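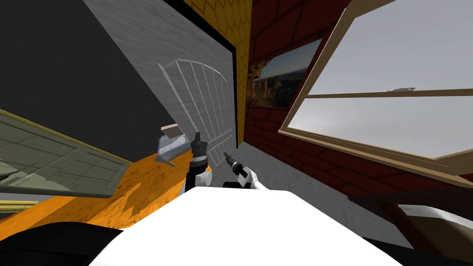 *Simulated room, robot's view. Credit: Grarkis*

The operator at Grarkis spends most of her working day inside rooms like this one, steering two robot arms by remote control. She has been doing it since December and asked for her name to be left out.

"People expect a joystick," she says. "I hold a grip in each hand, and the arms go where my hands go. You learn to move slowly."

Each task is shown to the software many times over. For a simple one, such as moving a block from one spot to another, she records 16 demonstrations and then passes them to a colleague for checking. Anything with a long pause in it is thrown out.

"If I stop to think, the robot learns to stop," she says. "So I do my thinking before I press record."

The simulated rooms come from Lallard, a small studio that changes the walls, floors and furniture between sessions. An orange floor may be followed by a grey one. She found the bright colours tiring at first – she now takes a break after every three tasks.

Judging depth is still the hardest part. The arms reach away from her, and thin things such as wire racks are easy to misread.

"With my own hands I'd feel the edge. With these I have to look at it, come in from the side and look again."

Before this she taught real arms by hand at Hirkent, taking hold of the wrist and guiding it through the job. She liked that better for fine work, but it took two people and more than four hours to set up.

Her next set of recordings, for the Rowlands project, will be drawers.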